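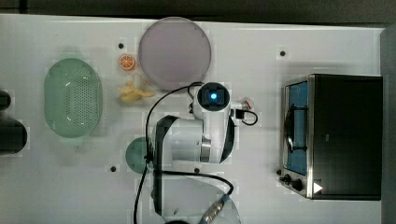 I get asked at least once a month whether a machine can clear up a kitchen yet, usually by someone standing in mine, and I never manage a short answer, so I'm going to have the long one out here and then point people at it. Clearing up isn't one job. It's a great pile of little jobs that happen to share a worktop. Take a colander and a big flat plate, with a toaster oven over on the right and a toy banana and a slice of orange for good measure. You or I would see a tidy-up of no interest whatever. For an arm on a table, each of those is a separate argument about where to take hold.

The plate is the one I'd bet against, by the way. A flat plate on a flat table gives you almost nothing to get under. I slide mine to the edge and let it tip into my hand, and I couldn't tell you when I learnt to do that. My mother probably did it with me on her hip.

A colander is kinder. It has a rim that stands up and something to pinch at either end. If you ever want to be nice to a robot, give it a colander.

Oven doors, though! I spent over 18 years in school and hospital kitchens before I started writing about any of this, and I still let an oven door get away from me now and then. It's a swing and a weight at the same time, and the weight changes as it comes down. You feel that in your wrist and you let it go slack at the right moment. A stiff arm that wants to go exactly where it was told has a miserable time with that, or so the people who build them keep telling me.

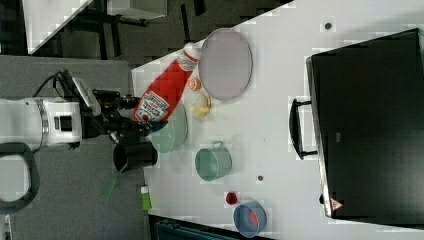
Lucero Agudelo
Former catering manager, now writing about kitchens and the machines that want to work in them

Carrying on, with the kettle boiled. A ketchup bottle on its side is a lovely little problem and I could talk about it all evening. It's smooth, it would roll if you breathed on it, and in any real kitchen you don't know how full it is until you've got it in your hand. Half empty, the sauce slides to one end as you lift and the whole thing turns on you.

And then it's never on its own, is it? There's a bowl right next to it, a cup on the near edge of the table waiting to be knocked, a pot with a thin wire handle further along. I've trained plenty of sixteen-year-olds on their first shift and the reaching was what they got wrong too. They'd go for the one thing they wanted and their elbow would take out the thing beside it.

Someone will say "but the dishwasher is a robot", and yes, fair enough, I love mine dearly. Somebody still has to load it. The washing was solved before I was born and the loading is still me in my slippers at 6 in the morning.

I went up to Wodamholm in February, to the open afternoon at Plimgate, and watched an arm put cups on a shelf. Two of them went up beautifully. The third it set down so gently, just short of the shelf, that I think it was as surprised as I was. A very patient young woman reset it and it did the next four without a murmur. I clapped. I was the only one clapping and I'd do it again.

The shop-floor side is further on, and you can see why when you walk round the packing hall at Asamoah. Same tray, same height, same lid, all day long. The supervisor there told me the machine is grand until a supplier changes the box, and then it's everybody on the line by hand until it's sorted. My kitchen is a place where the supplier changes the box every single day.

So, can it do the chores? Some of them, slowly, with a person nearby. I'd have one put the shopping away tomorrow if it didn't mind me hovering. I wouldn't leave it alone with my gran's gravy boat.

A few of you have asked about the Nuvlow newsletter. I've a longer piece in the next one on handles, lids and knobs, and why the cheap saucepan may be easier for a gripper than the good one. It's mostly about handles, I'm afraid. I got carried away.

If you work with these arms, do tell me which kitchen object you dread most. My money's on cling film.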